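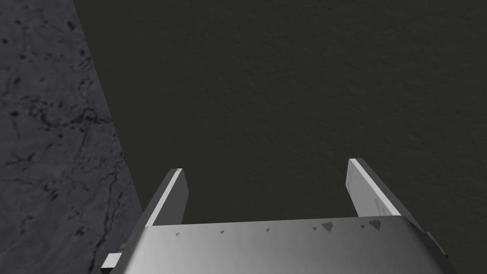 Holarmont is my list of 219 paint greys and off-whites, typed up from old shade cards while I was trying to match a hallway. I've given each one a plain-words note, so you can look up "medium grey, matte" (the outside of the left finger up top is the sort of thing I mean, with the nearly white strip along its inner edge for contrast) and get the Pevum and Sheehan names for it.

Columns are name, maker, note. 2 rows still have no maker, sorry! Fixes very welcome, especially for the Zomik shades.

Contact: open an issue | © Holarmont | Back to top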